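Week 4 - Fibres and what they do in the wash

Last week I rushed the bit on cotton, so I'll start there again. Cotton soaks up water into the fibre itself, which makes it lovely to wear in August and a nuisance to dry in February. Polyester hardly takes any in. Whatever water you find in a polyester shirt is sitting between the threads, and a decent spin gets most of it out.

Creasing is the other thing people always ask me about (usually while looking at my shirt!). When a cotton fibre bends, the tiny bonds inside it can break and form again in the new position, and there's your crease. Heat and damp speed this up. Wool springs back because its molecules are coiled, a bit like an old phone cord.
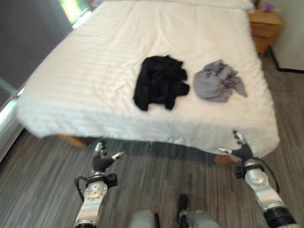
Dyes next. Black is the hardest shade to keep, as you need such a lot of dye to get there and any loss shows up as grey or brown at the seams. We'll run the Pristex wash test on Saturday morning - 25 small swatches, so please come in pairs and bring a pencil, biro runs. Set the Kanmont drum to the gentle cycle and weigh each swatch before it goes in, then again after.

Reading: the Montes handout, first half only. Skip the table on rayon, I've found two mistakes in it and I'll bring a corrected one.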